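Let the Robot Club Keep Its Flowers

By Helmut Kröger, July 2024

When my granddaughter joined the robotics club at Stitdale, I pictured what I suppose most people my age would picture, which was gray boxes and a good deal of swearing at laptops.
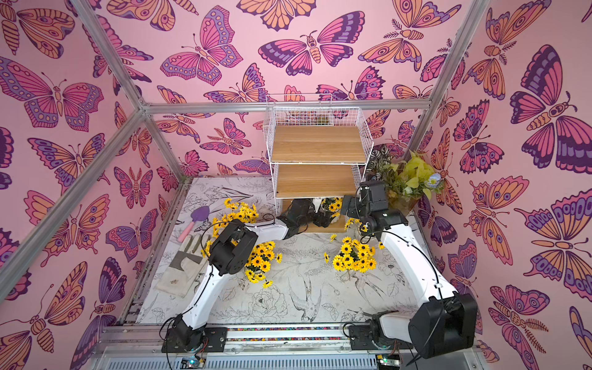

I have been going along to the open evenings for two years now, first as her ride home and then, I admit it, for my own pleasure. And I want to say a word for the way these students have gone about things, as there was a letter in the school newsletter complaining that the club spends its time on decoration when it ought to be getting ready for the Rurham meet in October.

The season's task, which the students chose themselves, is gardening. The arms have to pick up flowers and put them where they belong, on a shelf or beside a pot. It sounds like nothing! I have gardened for most of my life and could do it half asleep, but I have now sat through whole evenings of a gripper reaching under a wire shelf for a bunch of artificial sunflowers, and I can tell you I look at my own hands with more respect than I used to.

So yes, there are butterflies on the walls, great pink and purple ones, and peonies and birds drawn all over the mat. The trowel has a purple blade. Somebody crocheted a little flower and tucked it into the potted plant. The letter writer finds this frivolous. I would ask him to come and sit with us for an evening, and to notice who is in the room. When Irnania (that is my granddaughter, her mother liked the sound of it) started, there were three students at the table. Some of the ones who have joined since came in because they wanted to paint or sew or arrange things, and then they stayed to argue about wrist angles.

There is a practical side too, if he wants one. Mr. Kramer, who runs the club with more patience than I ever had, told me that a plain wall and a plain block make life easy for a machine, and that he would like his students to meet the difficulty early. Real garden sheds are full of clutter. Mine certainly is, and my gloves look a good deal worse than theirs.

I don't say the club should never be asked what it is doing with its money. Ask away, they will show you the notebook. But a student who has spent four evenings working out how to take hold of a floppy bunch of petals has learned something, and I would like her to be allowed to do it among butterflies if she pleases.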